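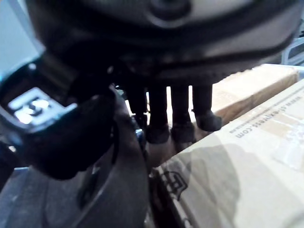 What does the Cuver kit do? It lets a robot arm pick up cartons and move them from one spot to another in a parcel room, without a special tray or jig for each size of box.

Zotitby opens orders for Cuver hand kit

Jun 2, 2023 – Zotitby has opened orders today for Cuver, a robot hand kit for small warehouses and parcel depots. The kit is made for businesses which ship cartons of many sizes and until now moved them by hand.

Cuver comes as a hand, a wrist camera and the Jarar control software. The customer may use it with an arm they already own, or order an arm together with the kit. Zotitby says that a trained technician can mount the hand in 2 hours, and the software keeps its settings when the hand is taken off for cleaning.

The kit was tried for eight weeks at Cardoso, a parcel business that handles over 1,000 cartons on a normal working day. During the trial the staff asked for two changes: a slower approach to soft or creased boxes, and a stop button which can be reached from both sides of the bench. Both changes are now part of the standard kit.

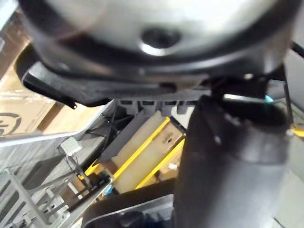 Wrist camera view, with a cardboard carton at upper left.

"Our customers do not have a catalogue of perfect boxes," the company said in its statement. "They have old boxes, taped boxes and boxes that were used before. We wanted to train the software with this kind of box from the first day."

Jarar runs on a normal office computer and does not need an internet connection for daily work. Updates are offered every month, and the customer can choose when to install them – also at the weekend, if the depot is closed.

Delivery will start in August. The price includes five days of training at the customer's centre and a spare set of finger covers. A service plan is available separately, with a licence for one or more sites.

Requests for a demonstration can be sent to the Zotitby sales office. Colour brochures and the technical data sheet are available on request.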